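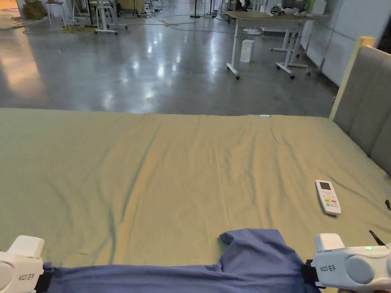
Giving up the second car

30/09/2019

We sold the second car in the spring and I said I would write up how it went once we had a full summer behind us. The short version is that we are still managing without it, with some grumbling.

The car was costing us too much for what it did. It went to the station and back, and to the big supermarket outside Ilville at weekends. The last garage bill came to 700 pounds, most of it for the clutch, and the insurance was due the month after. I put it up for sale the same evening the bill was paid. It had a new clutch, so it went quickly.

The station run was the part I worried about. The 101 bus goes from the end of our road and takes a good deal longer than driving, mainly due to the loop it does through Haneck. In the morning it is reliable. Coming home it is less so, and if the train is late I have a long wait at a stop with no shelter. I have started getting off the train one station early and walking the last part along the canal when the weather is decent. It takes the same time as waiting and I would sooner be moving.

Shopping has changed more than I expected. We used to do one large trip and throw out a fair bit of it. Now I pick up a few things most days from Bakos, the grocer by the bridge, and we get the heavy items delivered. Bakos is dearer for tins and washing powder but the vegetables are good and the bread is better than anything in the supermarket. The food bill is slightly higher overall. The waste bin is emptier.

I also bought a bicycle, a second-hand Surkoler with 5 gears and a rack on the back. I hadn't ridden regularly since school and the first month was hard on the knees. The saddle needed to come up a lot higher than I thought. I've replaced both tyres and the rear brake cable, and it still makes a clicking noise going uphill that I haven't tracked down. If anyone knows that model, I have already tightened the pedals.

Adding up fuel, tax, insurance, parking and repairs, and taking off bus fares and the bicycle, I make the saving 3,000 pounds over a year. I have used last year's figures for the car, so it depends on the clutch, and a quieter year would bring it down.

What doesn't work is anything that clashes. Twice we've both needed the remaining car on the same evening and one of us has had to cancel. We now keep a calendar on the fridge, and whoever writes on it first gets the keys. Taxis back from Haneck late at night are expensive and hard to find.

The bus timetable changes in October and they are talking about dropping the last evening service. If that goes I'll have to think again about the days I work late. I'll post the new times when they are up at the stop.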